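Sostelham sets equipment plan for two-arm folder handling cells

Sostelham, the records and mailroom services firm, has approved an equipment plan for its document preparation line that covers two-arm robot cells, spare parts and a service contract. Purchase orders are due to go out in November. The plan replaces an earlier request for a single larger arm, which was withdrawn at the budget review.

The cells are intended for cardboard folders that arrive at the line in mixed condition. The work involves picking up a folder, holding it upright and passing it between grippers before it goes to the scanning station. Folded cardboard gives way under pressure and its leaves tend to open when it is held near the crease, so the specification puts more weight on finger material than on payload or reach.
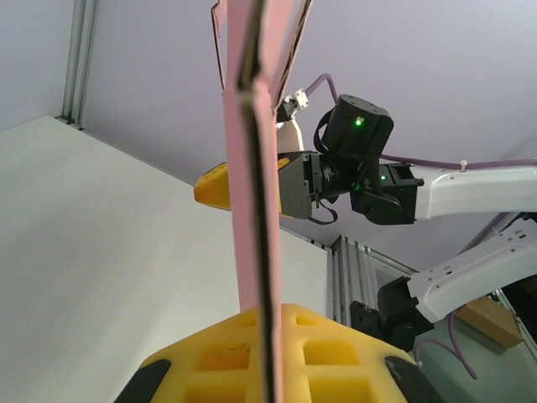

Two suppliers were asked to quote. Tendo offered a complete cell with enclosure, arms, grippers and controller under one part number. Brekke offered the arms and frame separately, with the grippers left to the buyer. Sostelham chose the Tendo quote for the first order and kept the Brekke frame as an approved alternate. The quotes were close on hardware. The difference came from integration hours, which Brekke billed separately and Tendo included up to a fixed limit.

The first order is for 2 cells. An option for further units, to a total of 8, stays open for 90 days after site acceptance at the same unit price. If the option lapses, the remaining units will be quoted again under the next budget. Payment is split between order, delivery and acceptance, with the largest share held until acceptance.

Foam finger pads are budgeted as a consumable and not as a spare. They pick up marks and lose their shape with use, and the plan sets a replacement interval by operating hours. Servo modules and cable sets are listed as spares and will be stocked on site — one set for each cell, plus a shared set in the maintenance store. Cable sets were added late, after the maintenance group pointed out that the cables run outside the arm links and have to flex with every move of the wrist. 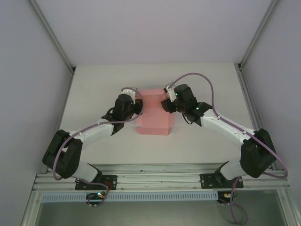
Control software will come from Vuso under a yearly license, charged per cell and not per arm. The license covers updates and remote support during business hours. On-site support is billed by the visit and sits in a separate budget line, along with operator training. Sostelham will own the handling programs written during integration, a point that was not in the first draft of the contract.

Floor space was the other limit on the plan. Each cell needs clear access at the front for loading and at one side for service. The current layout allows this without moving the scanners. Going past the first order would mean relocating a storage aisle, and that cost is not included in the approved amount. Power and network drops for the first cells are already in the facilities budget.

The plan document runs to 81 pages with the supplier quotes attached. Acceptance will be based on a folder set chosen by Sostelham, including worn and bent stock. Dropped folders and creased leaves will both count as failures.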